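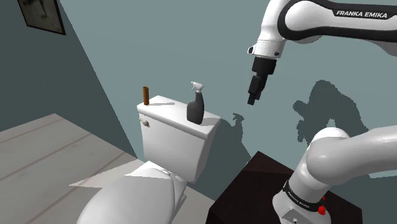 Gripper beside the toilet

2/23/25

Glasses again. I said I'd stop writing about glasses but the headache is back, the left-side one that starts over the eyebrow, and I want a record of what I was told and when, in case I end up arguing with somebody about a refund.

Went back to Janjua this morning. The quote for the new progressives is $595 with the frame, and that is before the "package." The package is called Vamance and it is a coating, or several coatings, depending on which side of the leaflet you read. The front says it cuts glare. The back says it cuts glare, repels dust, resists scratches and "supports visual comfort through the digital day." I asked the young man at the counter what the last one meant. He said it meant less strain. I asked less strain than what. He said than without it. We looked at each other for a while.

He did the thing with the little blue flashlight, shining it at a plain lens and then at a coated one so you see the spot on the card get dimmer. Fine. It blocks that flashlight. I don't spend my evenings staring at that flashlight. I asked if the headaches could just be the fitting height, because on my current pair I have to lift my chin like a snob to read a label, and he said possibly, and then went straight back to the coating. Possibly! That should have been the whole conversation.

He did re-measure when I pushed. The old pair sits lower than it was made for, he says, the nose pads have spread. He bent them back in and didn't charge me. So far I can read the spice jars without tipping my head. I'm not going to declare anything cured after one afternoon.

The other option is ordering online from Jirkia, which Deming Song has been on at me to do since Christmas. Deming has bought two pairs from them and loves them, but Deming also wears single vision lenses with hardly any prescription in them and could probably be happy looking through a jam jar. Progressives are fussier. You have to send them your pupil distance, which they let you measure yourself with a phone and a bank card held against your forehead. I tried it three times and got three different answers, two of them far enough apart that one must be plain wrong. The site took all of them without a murmur.

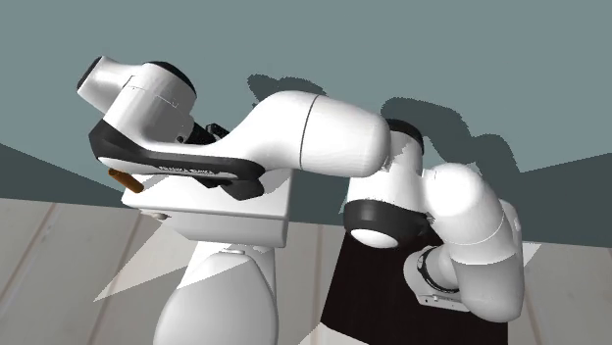
They have over 2,000 reviews and nearly all of them are five stars. I read the bad ones, as I always do. Half are about late shipping. The rest are people with prescriptions like mine saying the reading part is in the wrong place, and under each of those the same reply from the company, word for word, thanking them for their feedback and asking them to allow time to adapt. You get 30 days to return them. How long does it take to adapt? Up to a month, says their own help page. I would love to meet whoever set those two numbers side by side.

Also "100% satisfaction guaranteed" at the top, and then, farther down, progressives come back as store credit only. I copied that sentence out and stuck it in the folder.

Then there is the matter of the Rernano clip-ons, which I did buy, last summer, and which I'm still sore about. Polarized, magnetic, supposed to fit "most frames." They fit mine if I don't turn my head quickly. They do take the shine off the road, I'll give them that, but I can't read the gas pump display with them on, it goes black until I tilt my head sideways. I later read that polarized lenses do this with a lot of screens. It wasn't on the box. I did look.

So where I am tonight: not buying anything. I asked Janjua for a printed copy of my measurements, including the fitting height, and there was some hemming about how those aren't technically part of the prescription. They gave me the pupil distance on a sticky note. The fitting height they would "have to check on." I wrote down the time I asked.

Plan is to wear the old pair with the pads bent in until the middle of March and mark the headaches on the kitchen calendar, an H for each one. If they drop off, it was the pads and I've saved myself a lot of money. If not, I'll go for the eye exam I should have had last fall, somewhere that doesn't sell frames, if such a place exists. Must ask at the clinic.

Light H this evening, after the crossword. Could be the pads. Could be the crossword, it was a mean one. Left 14 down blank.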